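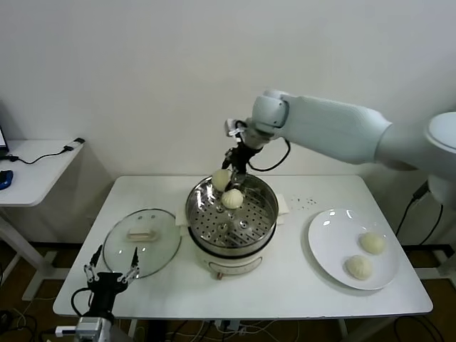
Steaming buns at home: what I picked up at the Trulico open day

I went along to the open day at Trulico expecting leaflets and a biscuit, and came home with a page of notes on steaming buns! They had robot arms doing kitchen jobs, and I stayed at the bun table far longer than I meant to (my parking ran out, but never mind).

If you make your own bao, or buy the frozen ones like me, these are the bits worth stealing.

Lid off first, and flat on the table out of the way. I always balance mine on the kettle and it drips down the back of the worktop.

Put the plate right next to the steamer before you start. Mine is usually still in the cupboard while I stand there with a hot bun in the tongs.

Fold a cloth or some kitchen paper and put it under the pot. I've done this ever since and wiping down is so much quicker.

Grip gently and lift straight up. The gripper has just two fingers and pinches the bun between them, so I've swapped my big serrated salad tongs for a little flat-ended pair. Far fewer torn tops, and the pleats stay pretty.

Leave gaps. Buns swell, and if they touch they'll glue themselves together. Two at a time is fine in a small basket.

My own timings, for what they're worth: 15 minutes from frozen over a good steady steam, then heat off and 2 minutes with the lid tilted before I lift anything out. Skip that rest and they can go wrinkly. A square of baking paper under each one stops the bottoms sticking to the holes.

Leftovers go in the fridge in a tub, and I steam them again the next day. The microwave makes mine chewy, even under a damp cloth.

The next open day is in January and I've already put my name down. Dumplings next, I hope!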